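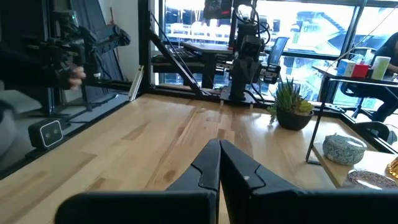 **Zeltason Kids, Issue 556, page 3**

# What's Your Table Made Of?

Put your hand flat on the nearest wooden table and look between your fingers. See any lines? I love those lines! I've been known to miss half a dinner conversation because I was following one with my fork.

They're called grain, and they were made by a tree while it was growing. Every spring, in places with real winters, a tree grows fast and makes light, airy wood. Later in the summer it slows down and makes darker, tighter wood. Then it rests. Next year it does the whole thing over again, so the tree ends up with one ring inside another inside another, all the way out to the bark.

Now slice that tree the long way, from top to bottom. You don't get rings anymore. You get stripes! (Try it with a rolled-up jelly roll if somebody will let you. Cut across and there's a swirl. Cut along the length and there are lines.)

## One top, lots of boards

Some tabletops are one kind of pale wood with a few honey-colored pieces mixed in and darker streaks running along them. A butcher-block top is made by gluing strips of wood together side by side and squeezing them hard until the glue sets. Since the strips can come from different trees, or different parts of the same tree, they don't match perfectly. I think that's the best part. You can pick a favorite strip. Mine at home is next to the salt.

Wood also keeps moving after it becomes a table. It soaks up a little water from damp air and swells, then shrinks when the air is dry. You'd never see it happen, but drawers know all about it, and that's why the one in my kitchen sticks every September.

## Why is it so shiny?

Bare wood feels a bit fuzzy. Look at it through a magnifying glass and you'll find tiny bumps and holes. Light hits those and bounces off every which way, so the wood looks dull.

Put a smooth coat of varnish on top and the bumps get covered. Now a lot of the light bounces off in the same direction, the way a ball bounces off a smooth floor, and you start to see bright streaks from the lamps and upside-down bowls and flowerpots in the table. Get your chin right down near the edge and look across. The shine gets much stronger from down there! Stand up and it fades.
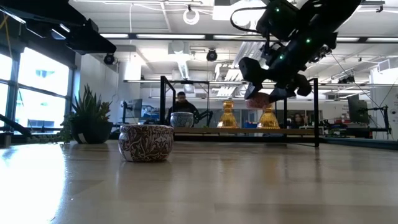 Bowls play the same trick, by the way. A ceramic bowl starts out as clay, the squishy stuff that comes out of the ground, and clay is not shiny at all once it dries. I took a class at the pottery studio in Potville, and my first bowl looked like an old cookie before it went in the oven. (The oven is called a kiln, and you say it "kill" or "kiln." Both are fine.)

After the first baking you brush on glaze, which looks like chalky paint. Inside the hot kiln it melts and turns into a thin skin of glass stuck to the clay. A blue-and-white pattern is often painted on before the last clear coat goes over it, so the picture is safe underneath and your spoon can't scratch it off so easily.

And glass? Glass is mostly sand. Really! The sand gets mixed with a couple of other powders to help it melt, and the furnace may run at up to 3,000 degrees Fahrenheit. That's a lot hotter than a pizza oven. A pinch of the right ingredient gives the glass a color. Iron and sulfur together can make a golden amber, like maple syrup with the sun behind it. If the glass has ribs down the sides, each rib bends the light a little differently, and the color looks darker in some places and brighter in others.

## Try it: the shine test

You'll need 5 things from around the house. Ask before you borrow anything breakable. I used a spoon, a plastic lid, a glazed mug, a piece of cardboard and a leaf from the yard.

1. Turn on one lamp and turn off the rest.
2. Hold each thing under the lamp and tilt it slowly.
3. Look for a bright spot. Is it sharp, blurry, or not there at all?
4. Line them up from shiniest to dullest.
5. Put a drop of water on the cardboard and look again before it soaks in.

My leaf beat my plastic lid, and I did not see that coming. Some leaves have a waxy coat that helps hold water in.

Next issue we're taking apart a zipper.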